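The blue table, again

February 1, 2019

So January was supposed to be the month I finished sorting out the craft room, and, well, it's over and I'm still at it. I did get one thing done though. The blue table finally has a job!

If you've been reading for a while you know the blue table. I ordered it from Verthorpe when we moved in, thinking I was getting something sort of slate, and what came was BLUE. Swimming pool blue. I complained about it for weeks and then got completely attached to it. Everything that comes into the house lands there first – mail, packages, stuff I'm returning, stuff I've forgotten I should return – and that was fine until I wanted to sew on it and couldn't find a spot big enough for a pincushion.

My first idea was to move everything to a shelf. The shelves are taken. My second idea was to push it all to the back of the table and see if I could live with that, which is more my speed. 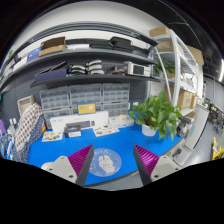
I gave myself two hours and a pot of coffee. The rule was that every single thing had to be picked up and either put in a drawer, given away or put back down on purpose. The drawers came from Koyama, two sets, on sale, and I love being able to see into them. I'd had the old kind with solid fronts and I must have bought the same bobbins over and over because I never remembered which drawer they were in. With clear ones there's no excuse. (I still bought more bobbins last month. Leave me alone.)

The keyboard set was the hardest decision. I bought it for the upstairs computer and then the old keyboard started behaving again, so now I have a spare and no real reason to open it. It's too long for any drawer in the house. For now it gets to stand at the back, and if the old one hasn't died by summer I'm passing it on to someone.

The plant stays too. I've been told more than once that a plant on a work table is silly, and I don't care, I like looking at it while I'm threading a needle.

Then there was the fabric, and I'd been putting that off. I keep a list of everything I buy (Gendico, it's just a little inventory app, nothing fancy) and it told me I had spent nearly 10 evenings' worth of sewing money on cottons I haven't cut into. I don't want to talk about it. I pulled out everything that could reasonably be washed, folded or used as is, and started making decisions. 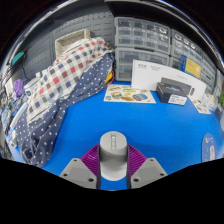 My original plan was to sew matching covers for the guest bed, and I've gone back and forth on that so many times I'm tired of hearing myself. I like a bit of pattern on pattern. My mother would have said never put a check with a dot, but navy with little white dots goes with pretty much anything, and the checkered blanket has enough blue in it to get along. The red squares keep it from looking too serious. So no matching covers! I'm going with the two together and spending the time I saved on curtains.

The woven basket was meant to hold blankets, by the way, and I do recommend one if you're a person who folds. I'm a person who drapes. I looked at a bigger one from Conon but I suspect I'd just drape over that too.

Still to do: the pegboard. I have the hooks in a bag somewhere and I want my scissors and rulers up on it before I start the curtains, so I can stop hunting for them under whatever I'm cutting. I'm also thinking about a lamp, if anybody has one they like that clamps on and doesn't droop after a month. Tell me in the comments, and please include whether the cord is long enough, as my outlet is in a dumb place.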